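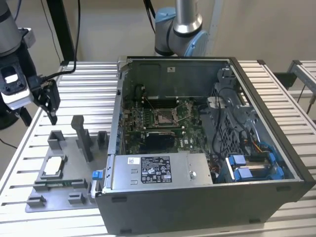 Yulan Jia: Bevor du jetzt Geld in Prozessor und Platten steckst, würde ich erst mal klären, was am Ende überhaupt aufgehoben werden soll. Bei uns lagen die Dias meines Schwiegervaters jahrelang im Keller, dann hat mein Mann in einem Anfall von Tatendrang ALLES gescannt, auch jede unscharfe Bergwiese, und seitdem guckt sich das kein Mensch an. Weil keiner durchkommt. Also erst aussortieren, dann scannen, und über den Rechner redet ihr ganz zum Schluss.

Aqeel Abbasi
Ja, das sagt meine Schwester auch. Nur ist es bei uns leider andersrum gelaufen, gescannt ist nämlich schon fast alles. Für die, die den ersten Teil vom Thread nicht gelesen haben: Es geht um die Dias und Negative von meinem Onkel, 3.010 Bilder insgesamt, von denen der größte Teil in Erkurside entstanden ist, wo er gearbeitet hat. Die liegen jetzt auf zwei externen Festplatten und ich traue beiden nicht. Den alten Tower wollte ich wieder flottmachen und als Archivrechner in die Abstellkammer stellen, damit die ganze Familie drankommt. Prozessor fehlt noch, der Sockel ist leer, ansonsten sieht das Board gut aus finde ich.

Haoran Xie
Kann man machen, würde ich aber nicht. Ein Tower, der rund um die Uhr läuft, frisst dir Strom, und wofür? Damit deine Cousine zweimal im Jahr Weihnachten von früher anguckt? Nimm eine kleine fertige Netzwerkbox mit zwei Platten, spiegeln, fertig. Habe ich seit vier Jahren, die steht hinterm Sofa und ich vergesse regelmäßig, dass es sie gibt.

Matěj Gajdoš
Haoran, dass du sie vergisst, ist genau das Problem :-) Gespiegelte Platten sind KEINE Sicherung. Wenn jemand aus Versehen einen Ordner löscht, ist der auf beiden weg, und zwar sofort. Bei meiner Mutter passiert, da ging es um das komplette Hochzeitsalbum, und es gab eine ziemlich ungemütliche Woche, bis wir die Abzüge wiedergefunden hatten.

Und der Rechner muss doch gar nicht dauernd laufen. Anschalten, wenn man was draufspielt, danach wieder aus. Dann ist mir auch egal, was er verbraucht. Ich bin da ganz bei Aqeel, was da ist, soll man nutzen. Dell steht drauf, wenn ich das auf dem Board richtig lese, da bekommt man gebrauchte Teile an jeder Ecke.

Haoran Xie
Habe ich irgendwo behauptet, dass ich nichts sichere? Einmal im Monat ziehe ich alles auf eine Platte, die bei meinen Eltern liegt. Na gut, einmal im Quartal. Aber "an jeder Ecke" stimmt auch nur, solange man weiß, welcher Prozessor überhaupt passt. Da sitzt man dann drei Abende vor irgendwelchen Kompatibilitätslisten und am Ende braucht es noch ein BIOS-Update, für das man wiederum einen Prozessor bräuchte. Viel Spaß.

Anqi Zhong
Ich klinke mich mal ein, obwohl ich von der Technik wenig Ahnung habe, dafür habe ich im letzten Winter den kompletten Nachlass meiner Tante sortiert. Euer Streit um Kiste oder Box geht an der eigentlichen Arbeit ziemlich vorbei! Die Arbeit sind die Namen. Wer ist auf dem Bild, wo war das, welches Jahr ungefähr. Die Dateien heißen nach dem Scannen alle gleich, mit einer Nummer hinten dran, und wenn die Leute, die es noch wissen, mal nicht mehr da sind, dann hast du ein wunderbar gesichertes Archiv voller Fremder.

Aqeel, lebt dein Onkel noch? Dann setz dich mit ihm hin, am besten mit Kuchen, und lass ihn reden. Nicht am Bildschirm übrigens, das hat bei uns überhaupt nicht geklappt, da war nach zehn Minuten die Luft raus. Ich habe Kontaktbögen ausgedruckt, groß, und mit Bleistift danebengeschrieben. Ging viel besser, und meine Mutter hat dabei Sachen erzählt, die ich noch nie gehört hatte (angeblich gab es mal einen Verlobten aus Triest).

Aqeel Abbasi
Anqi, danke, das trifft es ziemlich. Er lebt noch, hört aber schlecht und wird schnell müde. Ausdrucken ist eine gute Idee. Ich hatte es am Laptop versucht und er wollte immer nur wissen, wie man das Bild wieder kleiner bekommt.

Hast du die Bleistiftnotizen dann abgetippt? Und wohin? Ich habe mir Fultix angesehen, da kann man Personen und Orte direkt am Bild eintragen, aber ich verstehe nicht, ob das in der Datei landet oder nur im Programm.

Anqi Zhong
Abgetippt, ja, an vielen langen Abenden. Bei mir ist es eine simple Tabelle, Dateiname, Personen, Ort, Jahr, Bemerkung. Nicht schön, aber die kann in zwanzig Jahren noch jemand aufmachen. Fultix kenne ich nur vom Hörensagen.

Matěj Gajdoš
Zu Fultix: In der Voreinstellung bleibt alles in der Datenbank vom Programm. Du musst unter Einstellungen, Metadaten den Haken bei "in Datei schreiben" setzen, und zwar BEVOR du anfängst. Nachträglich geht es auch, dauert aber ewig und bei den TIFFs hat es sich bei mir zweimal verschluckt. Mach es erst mit einem Ordner, dann das Bild in einem anderen Programm öffnen und gucken, ob der Text da ist.

Die Tabelle würde ich trotzdem führen. Doppelt hält besser.

Yulan Jia
Darf ich noch mal auf das Aussortieren zurückkommen? Anqi, wie viel hast du weggeworfen? Ich merke bei so was immer, dass alle plötzlich ganz andächtig werden und sich keiner traut. Auf den Dias meines Schwiegervaters ist viermal hintereinander derselbe Springbrunnen. Viermal! Derselbe! Da hängt doch keiner dran.

Anqi Zhong
Weggeworfen habe ich von den Originalen gar nichts, die sind in säurefreien Hüllen im Schrank. Bei den Scans habe ich einen Ordner "Auswahl" gemacht, der wird herumgezeigt, und der Rest liegt halt daneben und stört niemanden.

Ein Springbrunnen kann übrigens sehr interessant werden. Bei uns war auf einem völlig langweiligen Straßenbild im Hintergrund der Laden meiner Großeltern, das einzige Foto, das wir davon überhaupt haben. Hätte ich beim ersten Durchgang gelöscht.

Yulan Jia
Touché. Aber im Hintergrund meines Springbrunnens ist ein Parkplatz, ich habe nachgesehen.

Haoran Xie
Wer hat bei dir eigentlich gescannt, Aqeel? Selbst oder weggegeben? Ich frage, weil ich noch die Negative von meinem Vater habe und mich seit Ewigkeiten drücke.

Aqeel Abbasi
Teils, teils. Die Dias habe ich selbst gemacht, mit einem gebrauchten Grurness, so ein Gerät mit Magazin. Läuft ordentlich, solange die Rähmchen aus Kunststoff sind. Die alten Papprahmen verbiegen sich und dann bleibt alles stecken und man fummelt mit der Pinzette rum. Die Negative habe ich zu Collado gegeben, das ist ein kleines Fotogeschäft bei uns. War nicht billig, die Farben sind dafür viel besser als alles, was ich hinbekommen hätte. Einziger Ärger: Die Streifen kamen in anderer Reihenfolge zurück, als ich sie abgegeben hatte, und die Beschriftung stand ja nur auf den alten Taschen. Also vorher alles abfotografieren, auch die Taschen, auch die Rückseiten!

Haoran Xie
Das mit den Taschen ist ein guter Hinweis, da hätte ich nicht dran gedacht. Wie haltet ihr es mit Staub? Pusten, Pinsel, Druckluft?

Matěj Gajdoš
Blasebalg und weicher Pinsel. Druckluft aus der Dose nehme ich für Dias nicht mehr, da hatte ich mal eine schöne Schliere vom Treibmittel drauf, die nicht mehr wegging. Bei mir sind im Juni 2024 die letzten Kästen fertig geworden und der Blasebalg vom Anfang tut es immer noch.

Und die automatische Staubentfernung bitte ausschalten, wenn Schwarzweiß dabei ist. Die hält das Silber im Film für Dreck und macht aus Gesichtern Matsch.

Yulan Jia
Automatische Farbkorrektur auch aus, würde ich sagen. Mein Mann hat sie angelassen und jetzt sieht jeder Sonnenuntergang aus wie ein bewölkter Vormittag.

Matěj Gajdoš
Da widerspreche ich, zumindest halb. Bei stark verblassten Dias, wo alles schon ins Rosa kippt, rettet die Automatik richtig viel. Ich speichere eben beides, roh und korrigiert. Kostet Platz, klar.

Haoran Xie
Und schon sind wir wieder bei den Festplatten.

Aqeel Abbasi
Haha, ja. Also mein Zwischenstand: Den Tower mache ich trotzdem fertig, schon weil ich Lust drauf habe, aber der wird nur zum Archivieren angeschaltet. Dazu eine der externen Platten zu meiner Schwester und die andere bleibt im Schrank. Vorher drucke ich die Kontaktbögen und fahre zu meinem Onkel. Haoran, mit den Kompatibilitätslisten hast du vermutlich recht, ich sitze schon dran und verstehe die Hälfte nicht. Falls jemand von euch noch einen passenden Prozessor in der Schublade hat, bitte PN.

Anqi Zhong
Nimm was zum Aufnehmen mit, wenn er einverstanden ist! Handy auf den Tisch und laufen lassen. Ich habe das erst beim dritten Besuch gemacht und ärgere mich bis heute. Und weiche Bleistifte, die harten sieht man auf dem glänzenden Papier nicht.

Yulan Jia
Was für Papier hast du denn genommen? Ich überlege gerade, ob ich das mit meiner Schwiegermutter auch mal probiere. Ohne Springbrunnen.

Anqi Zhong
Erst Fotopapier, viel zu schade und eben rutschig. Danach ganz normales, etwas dickeres Druckerpapier in A4, ein paar Bilder pro Seite und rechts ein breiter Rand zum Schreiben. Die Seiten habe ich gelocht und in einen Ordner getan, den wollte meine Mutter dann gar nicht mehr hergeben.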